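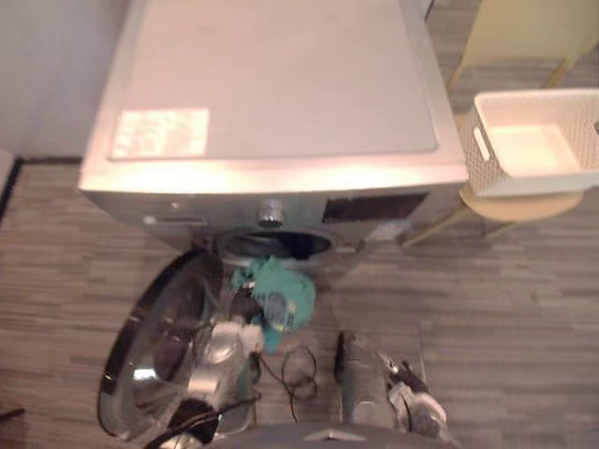 Towels come out of the front loader smelling musty, even after a long cycle

Posted in Laundry & Cleaning, September, 7:40 p.m.
By draftyporch

We moved into a rental in Nolgate in the spring and the place came with a front-loading washer. I had only ever used top loaders before. Clothes come out fine for the most part, but bath towels have a sour smell that gets worse as soon as they get damp again. You can dry them fully, fold them, and they smell like nothing. Then somebody takes a shower, and the towel smells like a wet basement by the time it's back on the hook.

Things I have tried so far:

- More detergent. I went from one cap to nearly two.
- The scented beads. The towels then smelled like beads and basement.
- A longer cycle, same temperature (I use warm).
- Hanging them outside when the weather is dry.

There are four of us and we go through a lot of towels. I wash them in one big load, usually in the evening, and I'll admit the load sometimes sits until I get up in the morning. We have hard water here, if that matters. I do not want to buy all new towels if the new ones will end up the same way.

Is it the washer, the towels, or the water? And is it safe to use bleach on colored towels? Ours are dark green and navy.

—

saltbox_kitchen
Posted 8:15 p.m.

It's probably all three, but the detergent is where I would start. Two caps is far too much for a front loader. These machines use very little water, so extra soap does not rinse out. It stays in the loops of the towel along with body oil and whatever fabric softener you have used over the years, and bacteria live on that. When the towel gets damp, you smell it.

What worked on ours:

Strip the towels once. Fill a bathtub or a big tote with the hottest water you have. For a tub about half full, I use a quarter cup of borax, a quarter cup of washing soda and a half cup of powdered detergent. Put in clean, dry towels and push them under. Leave them until the water is cold, stirring when you think of it. The water will turn an ugly gray or brown. With navy towels, some of that is dye, so do not judge by the color alone, and keep the green and the navy in separate batches. Drain, wring as well as you can, then run them through the washer on hot with no detergent at all.

After that, wash them with two tablespoons of detergent on hot. With hard water you can go a little higher, or add a spoonful of washing soda to the drum. No softener and no dryer sheets on towels, ever. Softener coats the cotton and they stop absorbing.

Cut the load down too. Towels need room to move. Fill the drum loosely, with enough space at the top for your hand to go in sideways. If four people's towels don't fit that way, do 2 loads.

On bleach: chlorine bleach will ruin dark green and navy. Oxygen bleach powder is usually fine on colors if the tag doesn't say otherwise. Test a corner of one towel first. It needs hot water to do much. And do not mix either one with vinegar.

The overnight sitting has to stop, I'm sorry to say. Wet towels in a closed drum for eight hours will undo everything you just did. If your washer has a delay setting, load it at night and have it finish when you get up.

—

Unden_laundry
Posted 9:02 p.m.

Agree with most of that but you have to clean the machine or you are washing towels in dirty water. Pull back the rubber around the door and wipe inside the fold with a rag. Do the bottom part especially. Hair and lint and slime collect there. Take the soap drawer out if it comes out (ours has a tab you press) and scrub it in the sink with an old toothbrush, and also wipe the slot it slides into, which is where ours was black.

Then there is the drain filter. Most front loaders have one behind a small door down low on the front, though not every model does. Look in the manual. Put a shallow pan and a towel down first because water will come out, sometimes a lot. I found 43 cents and a baby sock.

Run it empty on the hottest setting after. Leave the door AND the drawer open between loads, unless you have little kids or a cat who would climb in.

It's a rental, so ask the landlord before you take anything apart beyond the filter.

—

mudroom_dankwa
Posted 10:26 p.m.

just use vinegar, works every time for me. one cup where the softener goes

—

saltbox_kitchen
Posted 10:41 p.m.

Vinegar now and then is okay for a single rinse, but I would not make it a habit. Some manufacturers warn that it is hard on rubber parts, and replacing a door seal costs more than a bag of washing soda. It also will not strip built-up softener from a towel.

—

draftyporch
Posted 6:50 a.m.

Thank you all. I wiped the rubber fold last night and it was bad. The rag went straight in the trash. The drawer does come out, and I have it soaking now. I asked the landlord for the manual so I can find out about the filter.

I am going to strip the navy ones first and keep them apart from the green. One thing I should have mentioned: the tags say 100 percent cotton, warm wash. Should I still go to hot?

—

saltbox_kitchen
Posted 7:18 a.m.

Cotton towels will take hot. You may get some fading and a little shrinkage, mostly at the woven bands near the ends. Try your oldest towel first and see if you can live with it. If not, warm with oxygen bleach and a long soak is the next best thing.

Contact us | Community guidelines | © Ziltico Home Help | Back to top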